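Moving plates by remote, week three

Monday, June 6, 2022

The plate-moving job is the dullest thing a lab arm can be asked to do, and I have now demonstrated it to the Tero setup 98 times in simulation. A plate goes from one holder to another. The fingers open, come down, close, lift, travel, come down, open. A person does it in a couple of seconds without looking. Driving the arm by remote, my best clean run takes 40 seconds, and most of that is the last inch.

The plan since March has been to record 200 demonstrations, train on them, and then see how much of it carries over to the real deck in Karkport. Everything I collect at home is in the simulator. The deck model came from the Yousafzai drawings, with the holders in two columns and the arm mounted at the side of the board. 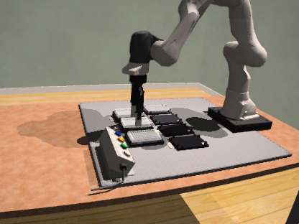

I log joint positions, gripper opening and the camera streams, all on one clock. In the first two weeks I had the cameras on their own clock, and the offset drifted over a long session. It was small enough that playback looked fine. The trained policy closed the gripper early on nearly every attempt, and it took me two evenings to trace that back to the timestamps. Those episodes are in a separate folder and I don't use them.

Control is through the Divix handset, six axes plus a trigger. I scale translation down as the gripper gets close to the deck. The scaling used to be a step at a fixed height, which put a visible kink in every recorded trajectory. Now it is a ramp. The kink is gone and my thumb hurts less.

The other change was to stop correcting orientation and position together. I line up the yaw well above the holder, then take my hand off rotation completely and descend. It costs time on each run, but the demonstrations agree with one another much better. With the old ones, the same approach could arrive by three or four different routes, and the policy averaged them into a route that hit the holder wall.

Some notes on viewpoint. For the approach I drive from the room view, which gives a decent sense of how far the arm still has to go. Below that height it stops being useful, and I switch to the view looking down past the fingers. Position names are on the deck itself — N for one set and LP for the other — so I can say the target out loud into the audio track before each run and match it to the log afterward.
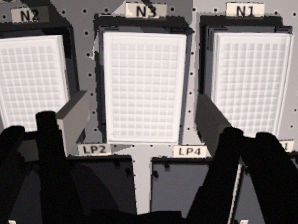
Finger occlusion is the main complaint I have left. When the gripper is low, the fingers block the part of the deck I most want to see, and I end up judging the gap from whatever edge is still showing. I tried tilting the wrist view a few degrees. It helped on the near positions and made the far ones worse, so I put it back.

I keep failed runs, with a flag. If a plate catches on the holder and I back off and try again, the whole thing stays in, including the pause while I work out what happened. A policy trained only on clean runs had no idea what to do once it was slightly off. Adding the recoveries fixed part of that. Runs where I dropped the plate outright are flagged differently and left out of training.

Contact is still too forgiving in the simulator. A plate that lands a little crooked tends to slide into its seat, and I don't expect the real holders to be that kind. I have raised the friction and will redo a batch at the new value before going further.

Remaining on the list: the rest of the demonstrations, a second set with the start pose varied more, and a fix for the trigger dead zone, which currently swallows the first bit of every squeeze. The config files will go up once I have cleaned the hard-coded paths out of them.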